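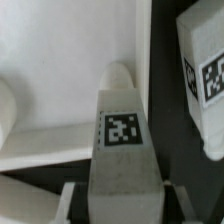 Lesezeit: 3 Minuten · 12 Kommentare · 75 Mal geteilt

Teil 3: Den Jerkell aufstellen und zum ersten Mal entkalken

So, die Maschine ist ausgepackt, die Folien sind ab, und jetzt kommt der Teil, den ich beim ersten Mal komplett vermasselt habe. Ich beschreibe das hier für den Jerkell von Orlandini, der Clevar ist aber fast baugleich (nur der Tank sitzt links statt hinten).

1. Stell die Maschine auf eine ebene Fläche und lass hinten eine Handbreit Platz. Meine stand anfangs direkt an der Wand und ich musste sie für jedes Nachfüllen vorziehen, das nervt nach zwei Tagen gewaltig.

2. Tank abnehmen, ausspülen, bis zur oberen Markierung mit kaltem Wasser füllen und wieder einsetzen. Er muss hörbar einrasten!

3. Netzstecker rein, Schalter auf Position 1. Die Lampe blinkt jetzt eine ganze Weile.

4. Eine große Schüssel unter den Auslauf stellen und 225 ml Wasser ohne Kaffee durchlaufen lassen. Das Ganze dreimal.

Hinweis: Beim ersten Durchlauf brummt die Pumpe ziemlich laut. Ich dachte, sie geht mir gleich kaputt, aber sie zieht nur Luft.

Achtung: Auslauf und Dampfdüse werden heiß. Bitte nicht mit den Fingern nachfühlen, ob schon was kommt.

Erstes Entkalken

Wir haben in Soltberg sehr hartes Wasser, deshalb entkalke ich schon nach über 75 Tassen. Bei weichem Wasser kannst du dir deutlich mehr Zeit lassen.

5. Maschine ausschalten und abkühlen lassen. Filter rausnehmen, falls du einen benutzt.

6. Entkalker nach Packungsangabe im Tank anrühren. Ich nehme flüssigen, das Pulver hat sich bei mir nie richtig aufgelöst.

7. Beide Tasten gedrückt halten, bis die Lampe orange leuchtet, dann loslassen. Das Programm läuft 12 Minuten, mit Pausen dazwischen. In den Pausen bitte nichts drücken, sonst fängt alles von vorne an (frag nicht).

8. Tank gründlich ausspülen, frisch füllen und zweimal komplett durchlaufen lassen.

Achtung: Keinen Essig nehmen, der greift die Dichtungen an. Und den Entkalker nie mit anderen Reinigern mischen.

Danach ist sie startklar. Mit Mahlgrad und Bohnen geht es in Teil 4 weiter.

Kommentare

kaffeetante: Bei mir blinkt es nach Schritt 7 orange weiter, ist das normal?

Autor: Ja, bis der Tank einmal raus und wieder drin war.

mokka_m: Danke! Das mit der Luft in der Pumpe hätte ich gern gestern gewusst.

bohnenfan: Beim Clevar muss man nur die linke Taste halten, vielleicht kannst du das ergänzen.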